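Flutetia puts two-armed robot back to work after wrist repair

The two-armed robot at Flutetia's packing lab in Judia is running again after a repair that kept it out of use for most of July. The lab replaced the cable on one wrist sensor, rerouted the others and changed the way the machine is checked at the start of each shift.

The fault first showed up as a dropout in the signal from the right wrist. The sensor would go silent for a moment when the forearm turned past a certain point, and the controller would stop both arms. At first the stops came once or twice a day. By the end of the second week the robot could not get through a morning without one.

Technicians suspected the software and rolled back an update from Memero, the company that supplies the control package. The stops continued. A slow rotation test then showed that the signal was lost at the same forearm angle each time, which pointed to the cable. When it was taken off, the insulation was found to be worn through close to the connector. It had been rubbing against the edge of a clamp.

The cable had been in service for 900 hours. Flutetia had planned to change it at the yearly overhaul and did not keep a spare, so a new one was ordered from Kiani, a parts dealer that also handles the lab's grippers and drives. Delivery took 18 days.

The new cable is fitted with more slack than the old one. It leaves the sensor at the base of the hand and runs in a loose arc over the arm, so that it can move when the wrist turns. The clamp that did the damage has been shifted down the arm and lined with a rubber sleeve. The left side had no fault, but its cable was given a wider loop at the same time.

After the cable work, both hands had to be calibrated again. Each finger is opened and closed through its full travel while the controller records the end positions, and the wrist sensors are zeroed with the hands empty. The first attempt on the right hand was thrown out when the thumb reported an end position that did not match its earlier record. A loose screw in the thumb mount was tightened and the procedure was repeated without trouble.

The lab then went through its handling routine, in which the robot reaches for a light household item set on a plate in the middle of the table. The plate marks the pickup point, and the item is turned a little between trials so that the arms do not always approach from the same angle.
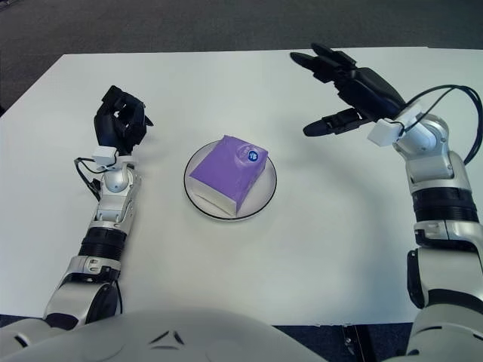
Flutetia ran the routine 118 times before signing off on the repair. There were no signal dropouts. In 5 of the runs the grip was judged too tight, and the closing force on the right hand was lowered slightly as a result. Those settings have been saved as the new starting point for both hands.

The daily check now takes a few minutes longer. Before the first job, the operator turns each forearm slowly from one stop to the other with the hands open and watches the sensor readings on the screen. Any gap in the signal means the robot stays off until the cable has been looked at. The joint bands on the forearms are wiped down at the end of the day with a dry cloth, and the clamps are checked for movement once a week.

Wrist cables will be replaced every 600 hours from now on, and the lab has put a spare for each side on the shelf. Memero's update has been installed again. The packing trials that were put off in July will be moved into the fall schedule, starting with small cartons. Work on soft bags will follow once the new closing force has been tested on them.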